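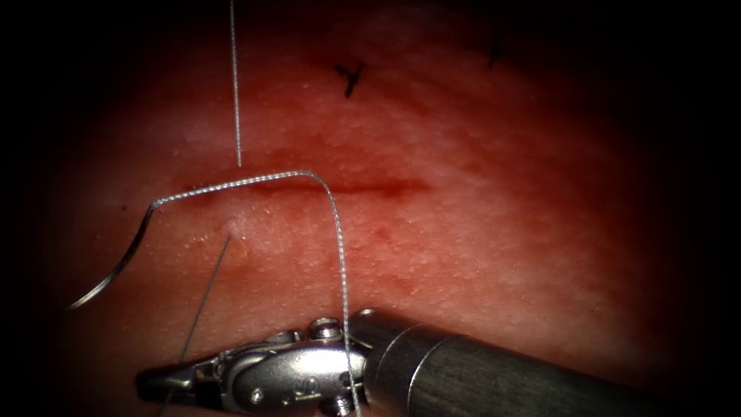 Needle, thread and one steel wrist: the suturing exercise on the Canolau console.

The sales brochure for the Canolau describes suturing as "intuitive". I have sewn on perhaps five buttons in my adult life, three of them to the wrong side of the shirt, so I felt well placed to test the claim.

The Canolau is the training package from Plillura, a firm that would like hospitals to stop sending their junior surgeons away on courses and start paying Plillura every month instead. You get a console, the instrument arms, a library of exercises and a human being on the end of a video line who watches you work and tells you what you did to deserve it. The human being is called Tedik. Strictly speaking, Tedik is the name of the coaching service, but after an afternoon in its company I had begun to think of it as a person, and a rather disappointed one.

My own coach was Solange Ouellet, who spent years assisting in theatre before Plillura hired her to be patient for a living. She has a lovely calm voice. It gets calmer as things get worse, and by the end of my second attempt she could have been reading the shipping forecast.

The first thing you learn is that the needle is curved and your instincts are straight. Push it as you would a darning needle and the tissue simply bunches up and comes along for the ride. What you are meant to do is roll the wrist, so that the point travels round its own arc and comes up where you wanted it. The steel wrist at the end of the arm will roll a good deal further than mine does, and it took me some time to trust it. I kept leaning my whole body to the left in the chair, like a child playing a racing game.

The second thing you learn is that thread has opinions. On the screen everything is enormous. A braided suture looks like ship's rope, every twist of it catching the light, and it will drape itself across the instrument, over the cut and anywhere else it fancies while you are busy looking for the needle. Good surgeons keep a sort of running mental note of where the loose end has got to. I lost mine repeatedly, and once spent a full minute chasing a tail that I was holding.

There is no sense of touch to speak of. Plillura's people are quite open about this. "You learn to feel with your eyes," said Reijo Seppälä, who looks after the exercise library, and who has clearly said it before. He means that you watch how the tissue dimples and how the thread goes taut, and you stop before something gives. Snapping a suture costs you 7 points. I asked what the pass mark was and he told me kindly that we needn't worry about that today.

So is it any good? For the people it is meant for, I think it is. The picture is crisp, right down to the screw heads on the instrument, and the arms follow your hands without any lag that I could detect. The exercises climb at a sensible pace, from picking up a needle to closing a long cut against the clock. The replay tool is the best thing in the box: you can put your own attempt beside an expert's and watch, in dreadful detail, the moment at which they part company.

The grumbles are mostly to do with money and furniture. The monthly fee covers two seats, and a third costs nearly as much as the first pair. The foot pedals are close together and identical in shape, so I spent much of the day moving the camera when I wanted to move my hand. The menus were plainly written by an engineer. One of them offers you the choice of "Resume" or "Continue", and I never found out the difference.

Chantal Morin, who runs surgical training at the Caron clinic and has had the package since September, has labelled her pedals with coloured tape. Her trainees have logged 541 sessions between them, a good many in the small hours, which she regards as the real argument for having the thing down the corridor. She would like a cheaper third seat and says so to Plillura whenever they ring.

I went back for one last go before they switched the console off. I rolled the wrist, kept an eye on the tail and put in two stitches, both of which held when Ouellet told me to pull on them. There was a short silence on the line.

"Those are stitches," she said.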